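Kitchen Notes: Do you need an electric steamer?

Every winter the same question comes in, and this time it came from Dörte Bauerfeind, who has been given one of those countertop electric steamers by her sister and wants to know whether it deserves the shelf space. I have been rude about these things in past newsletters. I called them a saucepan with a plug. A few readers wrote back to say I had never lived with one, and that was fair, so I have now lived with one for 9 weeks and can be rude with better information.

Let me start with the claims on the box. "Restaurant results at home." Which restaurant? "Locks in nutrients." I have no way to check that and neither do you. "Ready in 5 minutes." Water in mine is barely making up its mind at that point, and a cold bun from the fridge has a good while to go after that. If you start your timer when you press the switch you will be eating dough. Start it when you see steam under the lid, and don't believe the leaflet.

What it does do well is buns. I say this with some reluctance. A bamboo basket over a wok makes a bun every bit as good, and it costs less and smells nicer, but you do have to stand near it and top up the water, and I have scorched a wok by wandering off to answer the door. The electric kind with the plain steel basket is harder to ruin.

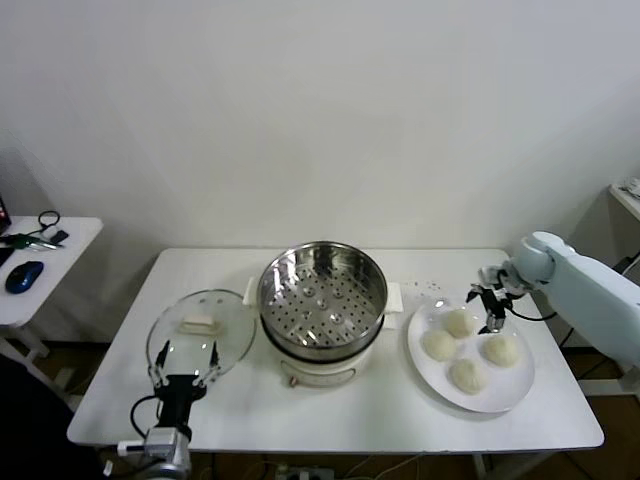 What to look at before you buy

The basket. A round steel one with a perforated bottom, like the one over the cream-white base here, is the sort I'd go for. Small holes in rows are fine for buns as long as you put something under them. Bare metal and soft dough get along badly, and the first batch I made left its bottoms behind. Squares of parchment work. So do cabbage leaves, and you can eat those.

The lid. I like glass. You can check on four buns without letting the heat out, at least until it fogs up, and it will. Look hard at the handle. A broad one you can get hold of with a dish towel is worth more to me than any number of settings. Tilt the lid away from yourself when you lift it, and keep the drips off the food. Wrapping the lid in a cloth is the old cure for drips. Fine on a wok if you tie the corners up, but I wouldn't have loose cloth hanging near an electric base.

The controls. One knob on the front is plenty. The Sistaline that Apostolos Zacharopoulos brought over to change my mind has programs for rice, fish, eggs and "delicate," and we tried buns on three of them and could not tell the plates apart. He says he could. I served them to him again with his eyes shut and he went quiet.

The size. Measure your cupboard first, with the lid on. Then think about your plate, too. Buns want a wide one when they come out, with some air between them. Pile them up and they stick to one another and the pleats tear, and then they taste the same but you have lost the pretty part.

About that collapsed skin

Two people asked why their buns come out smooth and then wrinkle. The usual advice is to turn off the heat and leave the lid shut for a few minutes before opening. I have done it both ways and I am not convinced it is the whole story. Dough that has risen too long seems to wrinkle whatever you do with the lid — try cutting the second rise short before you blame the machine.

So, Dörte: keep it if you make buns or dumplings more than once a month. If it is for broccoli, you already own a pot. A cheap folding basket inside that pot will do the job and fits in a drawer. Pass the steamer along to somebody with a bigger kitchen, and tell your sister whatever you like.

I am still taking suggestions for fillings that aren't pork. The mushroom one from the Kamberg readers was good but far too wet, and needs the mushrooms cooked down hard beforehand. Send yours by 13th February and I'll test as many as I can stand. Please include amounts. "Some cabbage" is not an amount.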